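Reading Report: Romance Blurbs and the Books Behind Them
Dorota Grabowska and Edmund Górecki

We compared back-cover blurbs with the novels they sell. The main text was Lalari by Lucyna Baran, a mafia romance of 577 pages, read in the Gisero paperback. The blurb promises a killer who falls in love. In the novel the two leads do not speak until page 300, and the killer is her brother. Edmund thought this was a cheat. Dorota did not mind it.

We also read 2 shorter books by the same author. Their blurbs matched the plots.

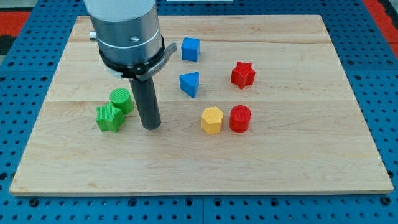
Cieślak, Feb 5, 2019

Our reading notes are with Magdalini Stergiou, who supervised the work. The chapter on cover quotes was dropped in December.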